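Wire basket (storage)

A wire basket, also called a wire-mesh basket or mesh bin, is an open-topped container made from metal wire that is welded, woven or crimped into a grid and fixed to a stiffer rim. Wire baskets are used in homes, schools, shops and workshops to hold loose objects of mixed size. In the home they are most often found in kitchens, laundry areas and playrooms, where they serve as general storage for items that have no fixed place on a shelf.

Construction

The body of a wire basket is formed either from a single sheet of mesh, folded at the corners and joined along the seams, or from separate panels welded to a frame. The rim carries most of the load when the basket is lifted. It is commonly a flat strip or a round rod, thicker than the wire of the walls, and the cut ends of the mesh are folded under it or welded to its inner face. A rim that leaves cut ends exposed is regarded as a defect in household baskets.

Mild steel is the usual material. It is plated, powder-coated or dipped in plastic to slow rusting. Stainless steel is used where the basket is washed often. Coated wire is quieter in use and marks furniture less, but the coating tends to crack first at the welds, and rust then spreads beneath it.

Mesh opening is the main difference between types. Fine mesh, with openings of a few millimeters, keeps small parts from falling through and gives a nearly flat inner surface. Open grid, with bars 36 millimeters apart or more, is lighter and cheaper but is suited only to larger objects such as folded towels, bottles and full-size balls.

Shapes

Rectangular baskets are the most common, as they fit shelves and tabletops without wasted space. Round baskets are stronger for the same weight of wire, there being no corners at which stress collects. Tapered baskets, wider at the rim than at the base, can be nested when empty. Straight-sided baskets cannot be nested, but they hold more for a given footprint.

Depth affects how a basket is used. In a shallow basket most of the contents can be seen and reached from above. In a deep one, small and heavy objects work their way to the bottom while light, bulky ones stay on top, and the lower layer is reached only by digging or by tipping the basket out.

Mixed storage

A basket that holds objects of unrelated kinds is described in storage handbooks as a mixed basket. Aldo Costa, in a handbook on household storage, divided the contents of such baskets into four groups according to how they behave when heaped together.

Rigid objects with flat faces, such as wooden cubes and plastic building blocks, settle against each other and against the walls. They leave gaps at their corners and seldom move once settled.

Balls roll to the lowest free point and stop against the rim wall or in the hollows between other objects. Smooth balls are displaced each time something is taken out. Spiky rubber balls grip their neighbors and tend to stay in clusters.

Soft objects, including knitted cloths, strips of fabric and stuffed toys, take the shape of whatever lies under them. They conceal smaller objects and may catch on them, so that pulling out one end of a cloth can bring several other items with it. Long strips are the most troublesome in this respect, particularly those with frayed ends.

Thin-walled containers, such as drink cans and plastic bottles, are light for their size and are easily crushed by heavier items. Costa recommended that empty containers be kept out of mixed baskets altogether, on the ground that they take up more room than anything else of the same weight.

Sushil Bansal later objected to the last point - crushed cans and bottles take up little room, and are often kept on purpose as craft material or for sorting games. Bansal also proposed a fifth group for small clear objects, which are hard to find against any background and collect in the corners.

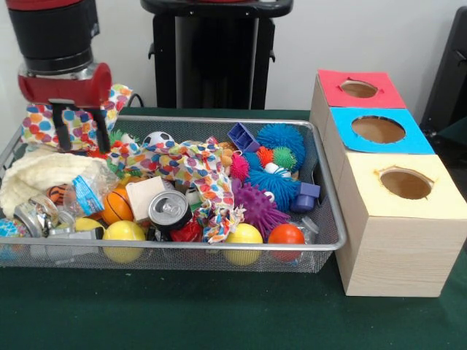 The order in which a mixed basket is filled has a marked effect on how easily it can be used. The usual advice is to put rigid objects in first, then balls, then cloth along one side. Cloth laid across the middle divides the basket in two and hides what is below it. Cloth draped over a corner is easy to grasp but may be dragged out when the basket is moved.

Capacity and load

Capacity is given either as volume or as safe load. The Skorard series, a line of fine-mesh household baskets, was sold in 8 sizes, the smallest with a rated load of 875 grams. The Guder basket, a heavier type intended for workshops, used a doubled rim and crossed base rods. In a bench test by Sarkar, a maker of shelving, a basket of the Guder type was lifted by the rim nearly 1,000 times before the first weld failed. The test used an evenly spread load, and the result does not apply to baskets carried by one side.

Rated loads assume that the base is fully supported. A basket that overhangs a shelf should be loaded well below its rating.

Care

Dust and lint collect where the wires cross. Dry brushing from the inside outward removes most of it. Baskets may be washed in warm water with a mild detergent and should be dried upside down, so that water does not stand in the fold of the rim. Abrasive pads damage plating.

On a bare tabletop, unpadded wire can leave scratches. A cloth beneath the basket prevents this and also reduces noise. Rubber feet serve the same purpose on shelves, though they raise the basket slightly and may prevent it from sliding.

Bent walls can be straightened by hand against a flat board. A bent rim is harder to correct and usually returns to its bent shape under load.

See also

Crate
Mesh (material)
Numon tray
Toy box

This page was last edited on 2020-07-23.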